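Chapter 7
Regulars: How a Video Channel Finds Its Audience

In this chapter you will:
learn the difference between a viewer, a subscriber and a regular
follow one small channel through its first year
read a comment section as a piece of evidence
meet the terms parasocial bond, running joke, upload rhythm and crossover
plan a short study of a channel of your own choosing

Before you start, think of a channel you have watched for more than a year. Can you remember the first video of theirs you saw? Most people can't. They can often say when the channel began to matter to them, though, and it is usually a much later video, the one where they understood a joke that a newcomer would have missed. Keep that video in mind as you read, and jot down its title if you know it. You will need it for Activity 7A.
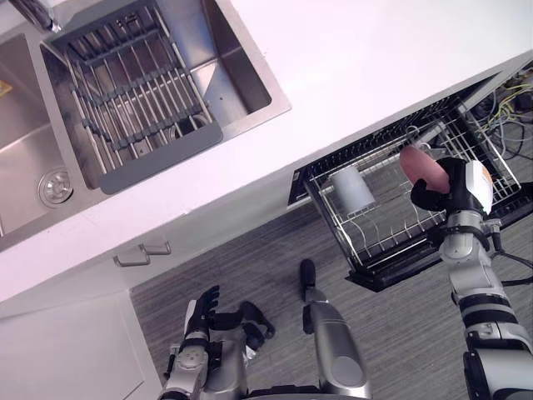 Reading time: 70 minutes, including activities

7.1 Three kinds of watching

Chapter 6 dealt with the people in front of the camera and how they build a screen personality out of a greeting, a way of dressing, a few favourite phrases. Now we turn round and look at the people on the other side of the screen, and this is where the subject gets really exciting, as it is the part you already know from the inside. You have been doing the fieldwork for years!

We will use three words with care. A viewer is anybody who has watched a video, even for a few seconds, even by accident. A subscriber is a viewer who has pressed a button asking to be told about more. A regular is someone who comes back without being told. Regulars may not be subscribers at all. Plenty of people type the name of a favourite channel into the search box every evening and never press the button, and you will find it hard to count them from outside.

This matters when you read about online fame. Articles on well-known video makers nearly always give a subscriber figure in the first paragraph, next to the age and the home town, as though it were a height or a shoe size. It is a useful figure and we shall use it ourselves. But it only ever goes up or down by a button press, and many of those buttons were pressed years ago by people who have since lost interest, lost their passwords or grown up. A channel with a large old crowd and few regulars can feel strangely quiet. A channel with a small crowd in which almost everyone is a regular can feel like a packed front room.

7.2 A channel called Cukley

Our main case in this chapter is Cukley, a channel run by two sisters from the town of Pekine. They film themselves listening to albums their parents owned, one side at a time, with the record sleeve propped between them. One sister likes nearly everything. The other likes very little and says so at length. They stop the record to argue, and the arguments are the best bits.

Cukley is a reaction channel, then, in the sense we used in Chapter 4: the makers respond to somebody else's work, and we watch the response. It is a good case for us for several reasons. It is small enough to study whole. The sisters have left all their early videos up, including the ones with dreadful sound. And they keep the comments open on every upload, which gives us a year of conversation to read.

The first video went up on 30th April. It was eleven minutes long, and for the first four of those the microphone was pointing at a radiator. It had a handful of comments, mostly from cousins. By the end of the first year the channel had 2586 subscribers. By the standards of the large channels in Chapter 3 that is tiny, and you may be wondering why we would bother with it. Read on. What happened between those two points is a lovely example of a crowd turning into regulars, and you can see it happen almost video by video.

For the first few months the sisters uploaded whenever they felt like it. Sometimes there were three videos in a week, and then nothing for a month. Comments from this period tend to be about the record: people write that they had it as a child, that the second track is better, that the sisters have misheard a lyric. Hardly any of them address the sisters directly, and very few of the same names turn up twice.

Then the sisters settled on one video a week, always in the early evening. We call this an upload rhythm, and its effect on a comment section can be startling. People begin to arrive together. They greet each other. Somebody says they have put the kettle on ready. Under one video from this stage you can find a long thread in which viewers compare what they are having for tea, and the album is never mentioned at all.
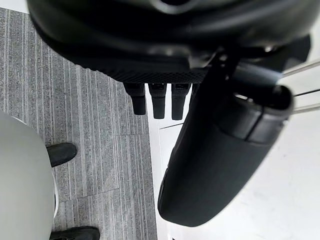
The second change was a running joke. In one episode the harder-to-please sister awarded a guitar solo "half a biscuit". It was a throwaway remark and neither of them seemed to notice it. The commenters noticed. Within a fortnight they were giving their own scores in biscuits, arguing over whether a custard cream was worth more than a digestive, and teasing newcomers who asked what on earth was going on. The sisters picked it up from the comments several episodes later, and it has been part of the programme ever since.

Look carefully at the order of events there. The phrase came from the channel, the joke was made by the audience, and the channel then borrowed it back. When students first write about online video they often describe it as travelling in one direction, from maker to viewer, much like an old television broadcast with a shorter running time. Cukley shows something livelier. A regular audience makes part of the show.

7.3 Reading the comments as evidence

In its first year Cukley gathered 2065 comments. We read every one of them while preparing this chapter, and had a wonderful time. Of these, 538 were written in reply to another viewer. In the first months there were scarcely any such replies; by the end they were common under every upload. If you want a single sign that a channel has regulars, this is the one we would suggest looking for first. People who talk to each other under a video have usually been there before.

There are other signs, and you can gather them with nothing fancier than a pencil. Look for names that appear under several videos in a row. Look for remarks that only make sense if you have seen an earlier episode. Look for absence, too: "Where was everybody last week?" is a sentence that only a regular would write.

Be careful, however. Comments are left by people who like leaving comments. For every viewer who writes something there are many who watch in silence, and a silent viewer may be every bit as devoted. Some channels remove unfriendly remarks before you ever see them. Some comments are written by the maker's own friends to get things moving. None of this makes the evidence useless. It does mean you should say plainly, in any work you hand in, what you looked at and what you could not see.
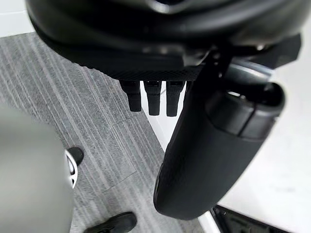 Figure 7.1 Gripper prongs, close view, with white floor.

7.4 Feeling that you know someone

Regulars often speak of a video maker as a friend. They know the names of the pets. They worry when an upload is late. The maker, meanwhile, knows a few of the most frequent commenters by their screen names and the rest not at all. This lopsided closeness is called a parasocial bond, and it is much older than online video. Listeners wrote to radio presenters in the same tone, asking after their colds.

It would be easy to laugh at this, or to treat it as a kind of illness, and you will find books that do both. We would ask you to be more generous. A voice that turns up every week at the same hour is a real comfort to someone who lives alone, or works nights, or has just moved to a place where they know no one. The bond has its troubles as well. Some makers feel unable to take a holiday. Some viewers feel let down when a favourite changes direction, marries, moves house or simply gets bored of biscuits. Section 7.6 looks at two channels that ended, and at how their regulars took the news.

7.5 When two audiences meet

In May of its second year, Cukley made a joint episode with Skaltatari, a much larger channel whose maker tries to learn one folk tune a week on an instrument he has never touched before. A joint video of this kind is called a crossover. The two channels recorded it in a rehearsal room at Kershaw, half way between their homes, and each put out its own version.

The results are fascinating to compare. Under the Skaltatari version, many viewers asked who the sisters were, and why they kept going on about biscuits. Under the Cukley version, the regulars behaved like hosts at a party, explaining the scoring system, recommending old episodes, warning the visitors about the radiator. A few were put out. One wrote that it had been nicer when it was "just us", a phrase we will come back to, as it tells you a great deal about how a regular sees the place.

Activity 7A
Go back to the video you thought of at the start of the chapter. Read the comments under it, then read those under the oldest video on the same channel. Write a page on what has changed. Pay particular attention to who is being spoken to: the maker, the other viewers, or nobody in particular.

Activity 7B
With a partner, find a running joke on a channel that one of you follows and the other does not. The follower should try to explain it in three sentences. Swap over, and keep your notes for the discussion at the end of 7.6.

Key terms so far
Viewer, subscriber, regular, upload rhythm, running joke, parasocial bond, crossover. Full definitions are in the glossary at the back of the book.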